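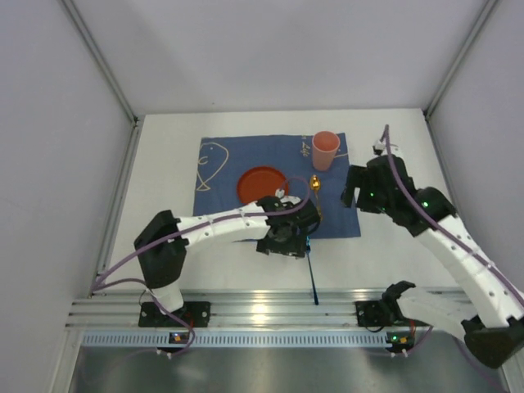

# Preparing Your Leased Vehicle for Return

Griveo Vehicle Leasing asks every customer to return a leased car in a condition that matches its age and mileage. The steps below apply to private leases on passenger cars and small vans, including the Wallow hatchback and wagon. Business customers with more than one vehicle should contact their account office before they begin, as separate terms may apply.

Please read the whole page once before you start. Some steps need to be completed several weeks before the car is handed over.

## Before you begin

You will need:

- your lease agreement, including any signed amendments
- the service record, on paper or from your online account
- all keys supplied with the car
- a flashlight and a tire tread gauge
- a soft cloth and ordinary car shampoo

## Step 1: Confirm your return date and mileage

Your return date is printed on the first page of the agreement. If you have extended the lease, the date in the most recent amendment replaces the original one.

Read the odometer and compare it with the mileage allowance in your agreement. The allowance covers the full term and is not assessed year by year. If you expect to exceed it, call customer services at least 60 days before the return date. An allowance can be increased up to that point at the rate shown in your agreement. After that point, the excess mileage rate applies to every additional mile.

## Step 2: Check the service record

All scheduled services must be complete on the day of return. A service that falls due within 506 miles of the final odometer reading is treated as due and must be carried out.

Open recalls should also be completed. Any franchised dealer for the make can look up recalls from the vehicle identification number, and recall work is done at no charge to you. Keep the dealer's written confirmation with the service record.

## Step 3: Wash the car and let it dry

Wash the exterior, including the door sills, the lower bumpers and the wheels. Water on the paint hides fine scratches, so allow the car to dry fully before you look it over. An inspector who finds the car too dirty to assess may postpone the inspection, and a second visit is chargeable.

Vacuum the seats, carpets and trunk. Remove stickers, phone mounts and any adhesive left behind by them. Do not use solvent on soft trim - it can lift the color and leave a mark more costly than the original one.

## Step 4: Carry out your own inspection

Work in daylight if possible. Start at the driver's door and go around the car in one direction so that each panel is looked at once.

| Area | Accepted | Chargeable |
|---|---|---|
| Paint | Light scratches that polish out | Scratches through to primer or metal |
| Doors and fenders | One small dent per panel, paint unbroken | Several dents on a panel, or any dent with broken paint |
| Windshield | Light surface wear | Cracks, or chips in the driver's line of sight |
| Wheels | Scuffs up to 20 mm on the rim edge | Longer scuffs, cracks or bent rims |
| Seats | Normal creasing and light wear | Burns, tears and permanent stains |

Measure tread depth on all four tires at the inner edge, center and outer edge. Tires on the same axle must be of the same size and type. If the car was supplied with a spare wheel or an inflation kit, check that it is present and complete.

## Step 5: Decide whether to repair

You are not required to repair damage before return. You may leave it to be assessed and billed, or you may have it repaired yourself. Repairs must be made by a professional body shop and must carry a written warranty that can be transferred to Griveo. Poor repairs are charged as damage.

It is sensible to get a quote before deciding. Small dents can often be removed without painting, while a bumper that needs full refinishing may cost more than the return charge. The current schedule of charges is sent with your return pack. Customers in the Prurkstead area may use the Ertürk body shop, which holds a copy of our condition standard and can quote against it.

## Step 6: Remove your personal data

1. Delete paired phones from the Bluetooth menu.
2. Clear saved addresses and recent destinations from the navigation system.
3. Sign out of any music, map or messaging accounts.
4. Delete garage door codes stored in the mirror or roof console.
5. Run the factory reset, usually found under Settings, then System.
6. Remove the car from the manufacturer's phone app.

Complete the last step even if you have run the factory reset. On many models the app connection is stored on the manufacturer's server and remains active until the account holder ends it.

## Step 7: Book the handover

Book online or by telephone at least 20 days before the return date. Collection from a home or work address is available on most routes, and cars may also be brought to the Prurkstead return center by appointment. Return slots in December are limited and should be reserved early.

On the day, the car should hold enough fuel for a short journey. Electric and plug-in hybrid cars should be charged to 80 percent, with the charging cable in the trunk. Remove toll tags and parking permits. License plates are to be handled as your state requires.

The inspector will record the mileage and condition and ask you to sign the report. Your signature confirms that you have received the report; it does not mean that you accept the charges. Keep your insurance in force until the signed report is in your hands.

## If you disagree with a charge

Write to the end-of-lease office within 60 days of the invoice date, quoting the agreement number and enclosing any photographs or repair receipts. Disputed items are reviewed by Nurhan Dursun, Condition Standards Manager. Payment of the disputed amount is suspended during the review, but undisputed items remain payable on the date shown.

*Page owner: Evdokia Tzavaras, End-of-Lease Services. Last reviewed September 1, 2025.*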